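Skotport mahjong

Skotport mahjong is a regional form of mahjong played in the harbor town of Skotport and in the neighboring districts of Marikar and Madesar.

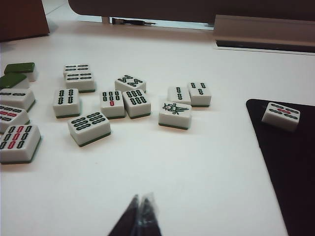 It is a game for four players, although a version for 2 is common in private homes. The regional form differs from better known rules mainly in its scoring, in the treatment of the winds, and in the custom of playing a fixed number of hands in a sitting.

History

The game is believed to have reached Skotport by way of ship crews, who played during long stays in port. Early play was informal, and each boarding house kept its own rules. The first written code was drawn up at the Zeltenen, a meeting hall near the old customs house, and was adopted there one December after a dispute over a shared win. Marikar accepted the code soon afterward. Madesar kept a separate rule on discards for many years, and older players there still follow it.

Rules

Players draw and discard in turn and try to complete a hand of four sets and a pair. A set may be a run of three tiles in one suit or a group of matching tiles. The three suits are bamboo, characters, and circles. Flower and season tiles are left out of the regional game.

A discard may be claimed by any player to complete a group, but only by the next player in turn to complete a run. Two players may not share a win. When both claim the same discard, the hand goes to the one seated closer to the dealer — the point on which the Zeltenen dispute turned.

Scoring

The lowest winning hand is worth 2 points. Hands made up of a single suit score higher, and a hand without any claimed discards receives a further bonus. The dealer pays and collects double. The highest score recorded in league play for one sitting is 102 points.

Organized play

League play is overseen by the Skotport Mahjong Association, which also trains referees and keeps a register of members. The register listed 3808 names in October 2018. Ruth Echeverri, a former president of the association, edited the current rule book and added an appendix on the Madesar discard rule. League matches are played without stakes.

See also

Mahjong scoring rules
Tile-based games
Culture of Skotport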